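Sadia Bhutto
Saturday, November 23, 2019

Spent the morning trying to make my desk look like the desk of a person who has their life together. A thread, for those of you also avoiding real work.

I began by buying things, as one does. Specifically a cable tray from Ornano, which promised to "disappear under any desktop." It disappeared under mine for 2 days and then reappeared on my foot.

The instructions were 10 pages long. Nine of them were warnings. The tenth was a drawing of a man smiling at a screw.

Then I read a blog post by someone who owns one pencil. One! She keeps it in a drawer. The drawer is otherwise empty. I have thought about that drawer every day since September.

My own drawer contains a Kusesel label maker, which I bought to label chargers, and which has its own charger, which I have lost. Presumably because it had no label.

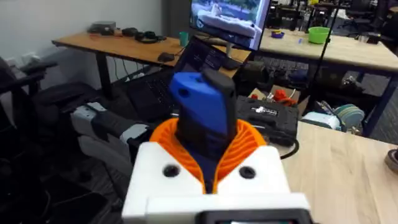
Cables are the real enemy. You can get everything else under control and there will still be one lying in the middle of the desk, coiled up like it pays rent, right by the headphones. I have made peace with that one. A coil is a cable that's trying. It's the one wandering off across the other table, over by the black carrying case, that I take personally.

Also on the subject of cups: a teal cup parked next to the monitor is not clutter, it's an accent color. I looked this up. (I did not look this up.)

Two chairs, on the other hand, I can't defend. Everyone says the second chair is for visitors. The second chair is for a coat.

Someone is going to reply telling me to go wireless. I went wireless with a Ganent keyboard once. It came with a cable.

My brother-in-law swears by the Adamczyk method, where you put everything you own in a box and only take out what you need. He has been eating soup with a measuring spoon for a month.

Anyway, the tray is back up - I used the screws from a bookshelf. Please don't ask me how the bookshelf is doing.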